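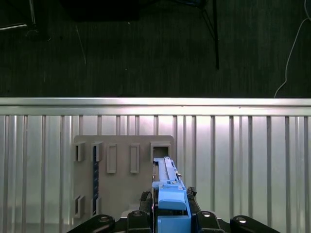
Gray board with slotted holders mounted against a ribbed metal panel.

A parts board is an upright plate fitted with raised holders, used in computer repair and assembly to keep small components off the work surface. Holders take several forms, including U-shaped brackets, hollow sockets, shallow trays and plain blocks. A component is pushed into its holder from the front or from above, depending on the shape of the opening. 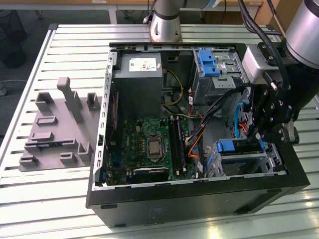

Tower cases are normally serviced lying on one side with the side panel removed, so that the motherboard faces up. In this position the memory modules, expansion cards and drive cables can be reached without turning the case. Drive bays with plastic latches release by hand - screwed bays need a driver.

The board is fixed behind or beside the case, within easy reach of the worker. The Plinwood pattern, drawn up by Dilani Bepari at the Trerasthorpe repair school, sets the lower edge of the plate 110 mm above the table.
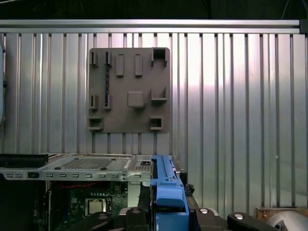
Holders are sized to the part plus a small clearance. Bepari's drawings allow 2 mm on the long side of each socket. Tighter sockets grip better but tend to wear at the lip.

A later version, the Skokine board, uses removable holders on a plain backing.

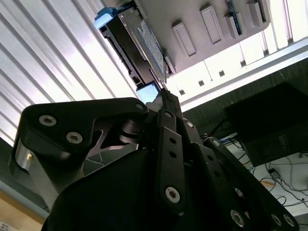
Lighting is usually placed overhead. Raised holders cast shadows downward onto the plate, and deep sockets may need a second lamp at the side.

See also: Workbench; Computer case; Drive bay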